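Packing bench, snack packets
September 11, 2026

Skamar order, 387 packets. Rows overlapped on the foam floor of the big box, orange header strips kept visible.

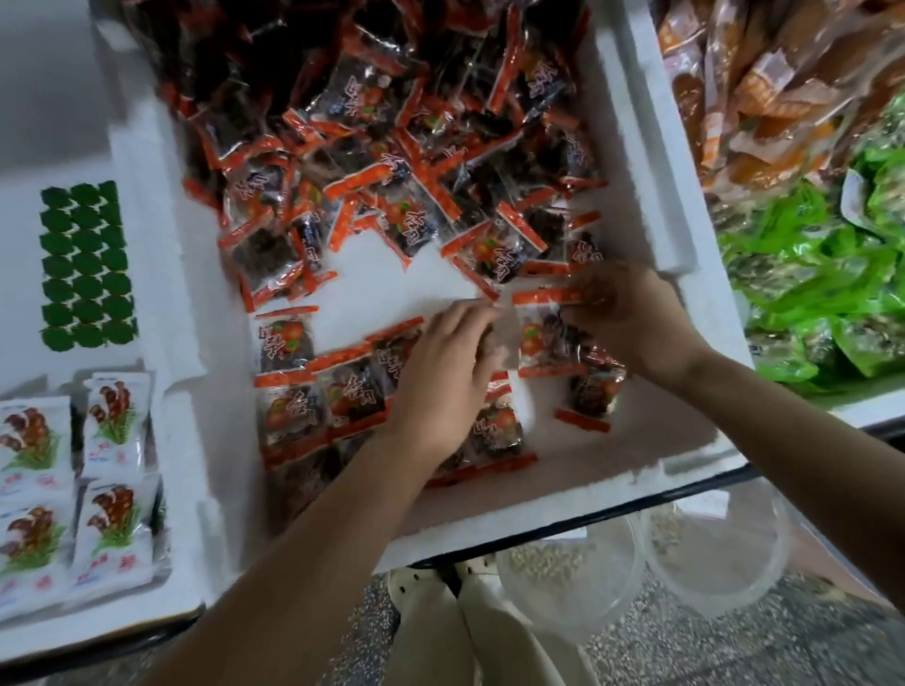

Latrice Pennington thinks the overlap is too tight and wants the next box packed flatter, as the August ones came back creased at the top edge. Tried her spacing on paper: the box then takes up to 300, so a second box is needed.

Green round stickers go on last, after the lid.

To do: weigh one full row. Ask Traver for 4 more lids. Green packets are a separate order, keep them out of the count.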